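From the desk, quickly

September swap is on. Typing this between the mail run and supper so bear with me, there will be mistakes.

First the thing everybody wrote in about, which is slow replies. Last round a good many of you waited and waited. Some of you got a letter back after three weeks, some got a postcard with a single line on it, a few got nothing at all and were very nice about it in your notes to me. Nicer than I would have been. I mailed a four page letter in the spring to someone in Hladun, full of questions, dog news, the whole business with our roof, and got silence. I was sour about it until June. Then a fat envelope came, with a pressed leaf in it and an apology I still have on the fridge. So. Slow isn't the same as never. But it sure feels like it when you're checking the box every afternoon.

What I'd like to try for the fall round is a short first letter. Really short. 200 words and into the mail. Say hello, say where you are, ask something that can be answered in a sentence or two. Save the roof for later. I think we've been scaring each other off with these enormous opening letters, me worst of all. You get seven pages from a stranger and you think, well, now I owe seven pages, and it goes under the fruit bowl and stays there.

Same goes for the stationery. You do not need a wax seal. You do not need to have a theme. I had a note from a new member in Ivell who was holding off joining until she'd found "proper paper," and I wrote back the same night and said please, notebook paper, the back of a calendar page, anything that takes ink. My favorite letter of last winter was on a grocery list pad. Every page said MILK at the top in somebody's handwriting, crossed out.

What does help is having it all in one place. Stamps, pens, envelopes, the address list. Half of my own late letters were written on time and then sat for days waiting on a stamp that was in the other coat. Anything with compartments will do.

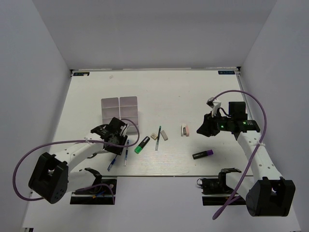

Yevdokiia Kovalchuk disagrees with me on the short first letter, and told me so by return mail, in six paragraphs. Her view is that a long letter is the whole point. If people wanted two lines and a question they have phones for that, she says, and the reason she joined was to get something she could sit down with. She doesn't mind the wait either. She would sooner have one real letter at the end of a month than a quick hello that says nothing, and she asks that I at least not make it a rule.

Fair enough. Not a rule. A suggestion for folks who freeze up, and if you are not one of those folks, write as long as you please. Yevdokiia, I am matching you with another long writer this time, so you can bury each other.

Maybe I should just ask on the form. Long or short, put a circle around it. Adding that now, actual circle, pencil is fine. If you already sent your form in, drop me a line and I'll mark it for you. If you don't say, I'll guess from your handwriting, which is unscientific but has worked out okay so far.

On to matching. Every time I get asked how I do it and every time I say badly. I lay the forms out on the bed with the door shut on account of the cat and I push them together until they look right. Gardeners with gardeners, mostly, though last year I put a gardener with a man who hates being outdoors and they are still writing. He sends her crossword clues he's made up. She sends him reports on slugs. I don't know what to tell you.

If your last match fizzled, you can ask for a new one and no explanation needed. If you loved your match and want to stay put, tick the stay box, please tick it, I missed that for a couple of you in the spring round and broke up perfectly good pairs. Sorry again. They have been put back together.

Zokow members, your mail was going astray for a while there, I know. The post office changed something about the route and then changed it back. Letters mailed in July seem to have come through all at once, so if you got a bundle, read the oldest first or nothing in them makes sense. Also check with your neighbors. A thick envelope for one of ours spent most of the summer on the wrong porch under a flower pot.

The Olla folks want to get together and write at one table on an evening, kettle on, no phones. I love this. Their only trouble is that it turned into talking last time and nobody wrote a word, so the plan is to write first and have the cake after. If you'd like to try it where you are, tell me and I'll put it in the next issue. You don't need many people. Two and a kettle is plenty.

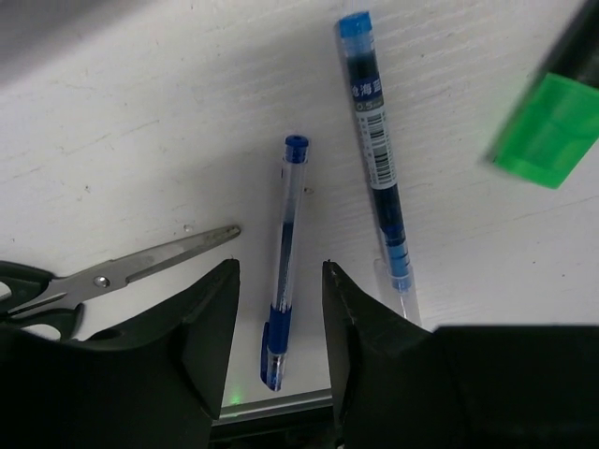 Pens came up in the mail more than anything, more than stamps even. I have no opinion on fountain pens except that I ruined a good tablecloth with mine and now it lives in a drawer. For long letters I go back to a clear ballpoint every time, the kind with the rubber grip and the refill showing down the inside of the barrel. Saves my knuckle past page three, and you can look at the ink before you start instead of finding out halfway into a story. Black or blue, both fine. Please no yellow gel, we have some older eyes in this group and mine are two of them. Pencil is okay if you press.

On handwriting. Stop apologizing for it! Every other letter opens with it. I would like to see one round where no one says sorry for their writing in the first paragraph. If it really is hard to read, print. If your hands hurt, type it and sign at the bottom, nobody is going to send it back. One of our longest pairs is half typed and half written and they've never had a cross word about it. Leave a bit more space between your lines, that helps more than neatness does.

Now what to write about, for those who asked. I keep a list by the phone and it goes like this. What's out the window. What you had for lunch and whether you'd have it again. A thing you fixed, or meant to fix. Somebody you overheard. What your street sounded like when you were ten. A recipe that failed, with the full recipe, so the other person can fail too. Weather is fine, by the way, people are snobs about weather but I like to know if you were rained on. Try not to finish every subject. Leave something hanging and they'll have to write back and ask. That's how I was hooked, if you want to know, my first match told me there'd been a goat in the church and then went straight on to talk about curtains. Took me three letters to get the goat out of her.

And answer the questions. Go back to the letter, put it right beside you, and see what they asked. I'm guilty of this. I write a whole reply off the top of my head and then find out I never said whether my sister had the baby. (She did.)

Privacy bit, same as always. Your home address only goes to your match. If you'd rather not give it out, use ours and I'll forward, just put your match's name big on the envelope and your own name on the back flap. Box 557 here in Ivell. I check it most mornings before nine. Forwarding adds some days so tell your match to expect that. Anything that feels off in a letter you get, anything at all, write me and I'll deal with it.

Forms back to me before the end of September please. Late ones I'll try to fit in but it depends who is left over, and I hate matching leftovers, it's how we got the slug lady and the crossword man although I guess that's not much of an argument.

Stamps went up again. I know. The kitty jar has a little in it for anybody who's stuck, you only have to ask and it stays between us. Envelopes too, I have a whole box of the long ones left from my brothers office and they're free to anyone who'll pick them up. Some have a window. Fold your letter so the good part shows.

Kettle's going. Next issue I want your worst first lines, send them in, I'll print them without names.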